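Speaker notes: Setting up a drinks table that works
Neville Sowerby
Talk for the Rollham community kitchen evening, September

Before starting

Check that the people at the back can hear. Water on the lectern. Handouts stay in the box until the end, or everyone reads them during the first part.

Running time is 46 minutes with questions. If we start late, drop the section on labels.

Opening

Say who I am. I ran the tea counter at Breremico for 12 years and now help small halls and clubs set up their own. Most of what I know comes from serving hot lemon and tea to people who had five minutes before they had to be somewhere else.

Ask for a show of hands: who has served drinks at an event in the past year? Who had a line that backed up? It will be mostly the same hands.

Main point for tonight: the line is usually slow because of where things are put. The people serving are nearly always fast enough. Move the things and the line moves.

Part one: one end to the other

A drinks table has a direction. Pick it before anything is set down. Left to right is what I use, and the rest of the talk assumes it.

Cutting goes at the start. Board, knife, fruit. Then cups, then the tray they are carried on, then the pot if you are ladling. Each thing gets handled once and then passed along.

Pause here. Let them look at the screen for a moment before going on.

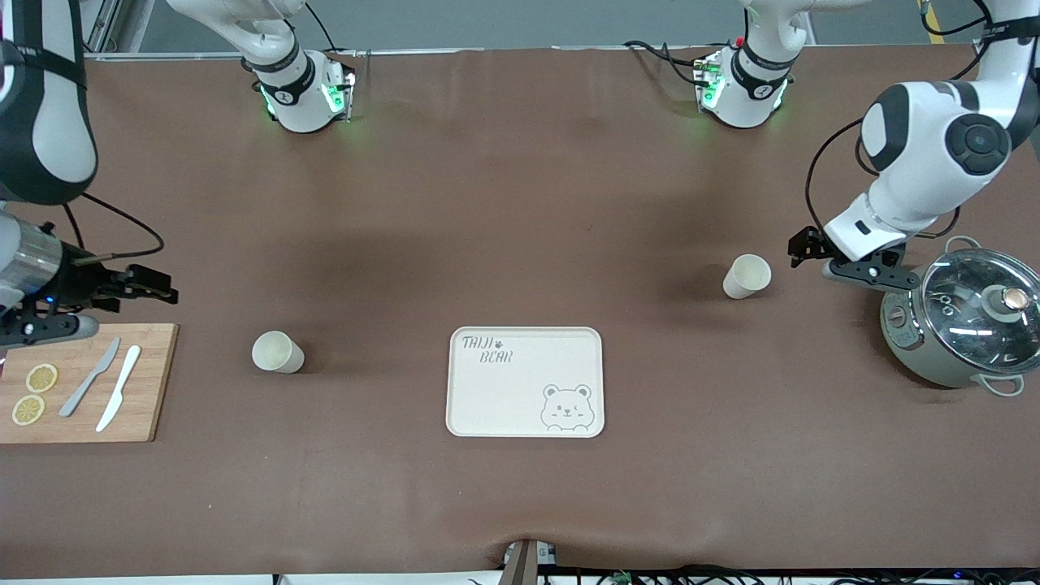 The mistake I see most is the board in the middle of the table. It feels natural, as that is where there is room. But then the person cutting has people reaching across on both sides, and the fruit gets pushed to wherever there is a gap. Put the board at the end, even if it hangs close to the edge, and leave the middle for whatever has to be picked up and carried.

Second mistake is too much fruit cut too early. Slices dry out on the board and the last guests get the worst ones. Cut a few, use them, cut a few more. At Gorklow they used to cut the whole bag at noon for a three o'clock start. It took one afternoon of doing it the other way for them to change.

On knives: plastic ones are fine for lemon if the fruit is soft and you take your time. For a full bag, bring a proper serrated knife and one person who is in charge of it. Lay knives down on the board, never loose on the table, and point them all the same way. When two people share a board they each keep to one knife.

Thickness. Thin enough to bend a little, thick enough to hold together in hot water. Hold up finger and thumb to show it.

Part two: the surface

Short section. Two minutes.

Cover the table with something that doesn't slide. A mat is better than a cloth – cloth catches on trays and pulls everything with it. Smooth out the wrinkles before you load it, starting from the middle and working out to the edges.

Plain color if you have the choice. Spills show up on a plain surface and you can wipe them before somebody puts a sleeve in them.

Leave bare table. People hate this advice. They see a space and want to fill it with napkins, or flowers, or the sign-in sheet. The bare part is where a tray goes down when your hands are full.

Part three: trays and cups

Ask: how many cups to a tray? Take a few answers. Somebody always says as many as will fit.

My rule is to load for the person carrying. A steady adult on a flat floor can take a full tray. A teenager going down the step at Sowah hall gets half of one. Cups go on the tray empty, then get filled where the tray stands, then the tray is lifted. Filling first and loading second means every cup is moved twice while it is hot.

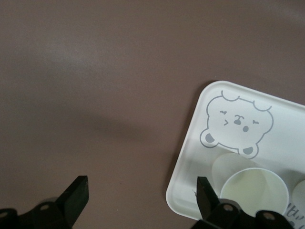
Choosing a tray is simple enough, and I would not spend much on it. You want a rim, so that a cup that slides stops before the edge, and rounded corners are easier to wipe and kinder to people's hips when they squeeze past. Patterned trays are worth having for one practical purpose. If each table gets its own picture, the helpers learn where to return it without being told. A bear peeking over its paws, like the one on the white tray, is easy for a child to remember, and children are often the ones bringing trays back. Set the cups down below the picture so that it can still be read from across the room.

Paper cups: buy the ones with a rolled lip. They hold their shape better when someone grips them near the top. Test one with hot water at home before you buy 17 sleeves of them. I didn't, once, and we spent an evening doubling cups.

Stand them upright and away from the edge of the pot, where elbows go. A light cup tips over from almost nothing, so keep only the next few out and the others in the sleeve.

Part four: labels (skip if late)

Write on card, thick pen, capital letters. One word if possible. LEMON. TEA. SUGAR. Face them toward the guests. The helpers already know what is in the pot.

Hot pot gets its own label, whatever else is left off.

Questions

Likely ones:

Can you do this on a round table? Yes, but pick a start point and put the board there. Mark it with tape underneath.

What about honey? Squeeze bottle, after the cups, never before the tray.

How early to set up? Table and mat an hour ahead, cups half an hour, fruit last.

Handouts are by the door. Collect the marker pens before leaving.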